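Packed lunches for a month, a thread. I started in April when the cafeteria at work raised its prices again.
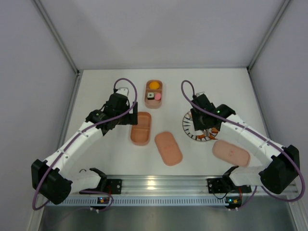
A reply already, from Jääskeläinen: doesn't all that packing take longer than just standing in line? Some mornings, yes. I pack at night now and it takes less time than the line did.

First thing I got wrong was quantity. I cooked rice for 5 days in one go. By day 4 it was hard and I was throwing it out. Now I cook for 2 days and freeze the rest in flat bags while it's still warm.

Frozen rice reheats fine with a spoonful of water on top and a loose lid. Without the water it goes chalky at the edges.

Second thing was sauce. Anything with soy or vinegar goes in its own little jar. I lost a work shirt and the lining of a bag before I started doing that.

The jars are Grestar, the smallest size. The lids hold if you tighten them cold. If you close them on something hot they loosen up later in the day.

What I eat most: rice, a boiled egg, cucumber with salt, whatever vegetable is left from dinner. Sometimes cold noodles. I stopped bringing fish after one try in the office microwave.

People ask about cost. I don't track every item. The cafeteria plate is what I compare against, and I spend less than half of that on a normal day. Weeks when I buy good cheese it's closer.

For the noodle people - rinse them in cold water, drain them well, then a few drops of oil. They still clump a bit. Shake the box before you open it.

The bag is a Lustetti with a flat bottom. I'd buy it again for the bottom alone. The zipper is stiff and the side pocket is too small for a fork.

I still buy lunch when there's a late meeting, or when I forget to soak the beans. The bakery on Mastitz does a decent potato roll and it's a short walk.

Several of you want the bean recipe. Soak overnight, simmer with an onion and a bay leaf, salt at the end. Drain, then dress with oil and lemon while they're hot. They keep for 4 days in my fridge.

Next month I'm trying soup. I need a thermos first, so if you have one that doesn't leak in a backpack, tell me which.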